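Hard water – softener or just live with it?

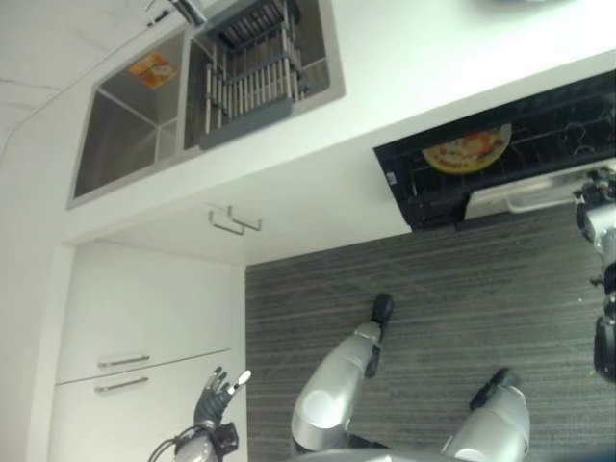

the kitchen in question, sink side. pizza night

martakobzar wrote:
Hi all, long time reader etc. We moved to Grusutville in July and the water is like liquid chalk. Kettle furred up in a week. Shower screen gone white, towels like cardboard, my hair is straw. Been quoted 1,000 for a softener fitted (Mendico, the small one) and my other half says that's mad money for something you can't see working. Anyone got one? Worth it? Or do I just buy vinegar by the bucket. Renting no, we own it. Two adults one teenager, combi boiler if that matters.

limpet_jo wrote:
Get the softener. Best thing we ever bought. Soap goes so much further, you'll be using half the washing powder.

oldpipes wrote:
Hang on before you spend anything. What's your actual hardness? Water company will have it on their website, put your postcode in. There's hard and there's HARD. If it's in the middle band I wouldn't bother, descale the kettle once a month and get on with your life.

martakobzar wrote:
looked it up, says "very hard". no surprise

oldpipes wrote:
Right well. Still wouldn't pay 1,000. Shop round. I've fitted them for 800 all in where the stopcock's in a sensible place. Where does your main come in?

martakobzar wrote:
Under the sink I think? There's a tap thing right at the back behind all the bin bags. Quite a squeeze, already got cleaning stuff and a box of mystery cables in there.

oldpipes wrote:
Measure it. They're bigger than people expect and you need to get the lid up to put the salt in. Seen one go in where the customer had to unscrew the cupboard door every time. She was not happy.

GreyHeron wrote:
Nobody's mentioned salt!! You are buying salt for ever. And lugging it in from the car. My mum had hers switched off when her back went. Also you're not meant to drink it if you're on a low sodium diet, or make up baby milk with it, so you need a seperate drinking tap, more plumbing, more money

limpet_jo wrote:
You can get the blocks, they're light enough. Two blocks, drop them in, shut the lid. Takes a minute. And the drinking tap is just a tee off before the softener, any plumber does it as part of the job.

GreyHeron wrote:
Any plumber charges for it as part of the job you mean

tmelnychuk wrote:
Ours is seven years old this year and I'd not be without it. Boiler man commented on how clean everything was at the last service. Before that, at the old flat in Dovhaniuk, we had the heat exchanger go and he blamed the scale. That was a lot more than a softener costs.
Tamara

limpet_jo wrote:
^ this. scale in a combi is no joke

fenwick77 wrote:
Has anyone tried those magnet things that clip on the pipe? Forty quid. Neighbour swears by his

oldpipes wrote:
Save your forty quid.

fenwick77 wrote:
He says his kettle is cleaner though

oldpipes wrote:
Has he bought a filter jug

fenwick77 wrote:
...yes

Pauline_B wrote:
I'm going to be the odd one out. We had softened water for years, moved, got hard water back and I like it. Tea tastes of something. With the soft stuff you never feel rinsed in the shower, sort of slimey. My husband hated it, stood in there for ages trying to get the soap off.

tmelnychuk wrote:
That feeling goes after a fortnight or you stop noticing. You use far too much shower gel at first out of habit. Cut right down.

Pauline_B wrote:
Two years and I didn't stop noticing! Each to their own.

martakobzar wrote:
This is all really helpful thank you. Other half reading over my shoulder and is now Team Pauline. Question – does it take off the scale that's already there? Round the taps is awful, I've had cotton wool soaked in vinegar tied on with hair bobbles and it only shifted half.

limpet_jo wrote:
It does slowly, inside the pipes and kettle anyway. Taps you'll want citric acid. Powder, big bag, cheap as anything. Couple of spoons in warm water. Don't leave it on for hours though or it'll dull the finish, and keep it off marble or anything like that

GreyHeron wrote:
And never with bleach. Same goes for the vinegar.

oldpipes wrote:
For the shower head just unscrew it and drop it in a bowl of the citric. Quarter of an hour, rinse, old toothbrush. Kettle same stuff, boil it, let it stand, tip out, boil again with plain.

karlo_in_the_shed wrote:
Ask about running costs when you get the quote. Block ones do ok for a small house. Timer ones regenerate whether you've used water or not so you get through salt even when you're on holiday. Metered ones only go when needed. I'd pay a bit extra for metered. Mine was secondhand, no paperwork, took me an entire weekend to work out the settings.

fenwick77 wrote:
my cousin was quoted 3,000 by a door to door bloke. three thousand!! "special price if you sign today"

oldpipes wrote:
Yeah never sign on the doorstep. Get three quotes, in writing, ask what's included – drain, overflow, bypass valve, drinking tap. Bypass is the one you really want. Means you can shut the softener off and still have water if it plays up. And if you've got high pressure ask if they're putting a reducing valve in.

martakobzar wrote:
OK so measured the cupboard. With the mystery cables evicted there's room for the Mendico but only just, lid would clear by a couple of cm. Is that enough?

oldpipes wrote:
Tight. Blocks yes, bags of tablets no.

Pauline_B wrote:
Or keep the cupboard and drink nice tea

martakobzar wrote:
haha. Right, getting two more quotes and buying a bag of citric acid today whatever happens. Will report back

limpet_jo wrote:
Do! And ask them to put a drinking tap in from the start, much more faff adding it after

martakobzar wrote:
Update 4/8/22 – second quote in, 800 with the drinking tap and bypass, so oldpipes wins. Citric acid on the shower head was like magic, why have I been messing with vinegar. Third man is coming next week, then we decide. Other half wants to know if anyone near us has softened water so he can try a cup of tea first

tmelnychuk wrote:
We're twenty minutes away, pm me. Bring your own teabags, we only have decaf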